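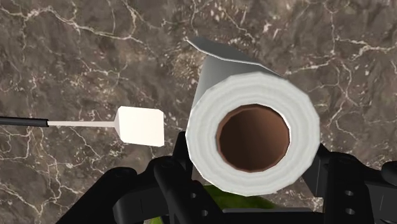

The simulation half of the open day at Sernthorpe is now settled, so I can answer most of what was asked on the list last month. Visitors will come in by the side door, sign in, and go through to the long room where the two big screens are. We will run the kitchen tasks on the left screen and the sorting tasks on the right one. The kitchen set is the one I'd like people to see first, as everyone knows what a paper towel roll is and what a spatula is for, and the marble background looks good on a large display. The view from the gripper takes a moment to get used to. With the roll end-on you are looking straight at the cardboard core, and a few people at the rehearsal took it for a roll of tape until it was explained to them. I'd suggest whoever is talking says what the objects are before starting anything.

On 3 of the points in the earlier message, quoted here with my replies in between:

> Is the demonstration going to be live or recorded? When we
> went to the Stultmont open day everything was a recording and
> people drifted off after five minutes.

Live, with a recording ready in case the network goes down. Each run is short and starts from a different layout. We have 362 layouts prepared for the kitchen set, so there should be no need to repeat one during the afternoon. Please don't skip a layout if the arm makes a mess of it. Let it finish, say what went wrong and start the next. At the rehearsal the failed runs got more questions than the good ones.

> Will visitors be able to drive it themselves? Also my group
> has 40 people signed up and I am not sure they will all fit
> in the long room.

Yes to the first. There will be two hand controllers on the table by the left screen, and anyone over eight can have a turn. Keep turns to a couple of minutes if there is a queue. The controllers need charging the evening before, and the leads are in the Hestuter box under the bench.

As for numbers, the room holds 40 standing but it is not comfortable, and those at the back can't see the lower part of the screens. Please split your group in two. One half can start in the workshop with the Szabo arm while the other half is with us, then change over at half past two. The workshop is up one flight of stairs. There is a lift, but it needs a key from the front desk.

> Last thing, do you want us to explain why the simulated one
> looks different from the real one? I got asked this a lot and
> never had a good answer.

A short answer is fine. The shapes are kept simple so that the computer can run many attempts quickly. If you look at the roll on the big screen you can see that its round face is made up of short straight sides, and pointing at that works better than any explanation I have tried. If people want more, there is a sheet with the run totals on it. We did 1093 runs of the kitchen set in November, and the sheet gives the results by object.

Still to do:

- The right-hand screen flickers when the sorting tasks load. I think it is the cable - I will bring another.
- Somebody needs to print the sheet. 371 copies was too many last year and we were using the backs as scrap paper until the summer. 
- The blinds on the window side don't close fully and the afternoon sun falls on the left screen. Cardboard would do.

Tea is in the small kitchen from one o'clock for those helping. If you can do the first hour in the long room please reply to the list so that others know it is covered.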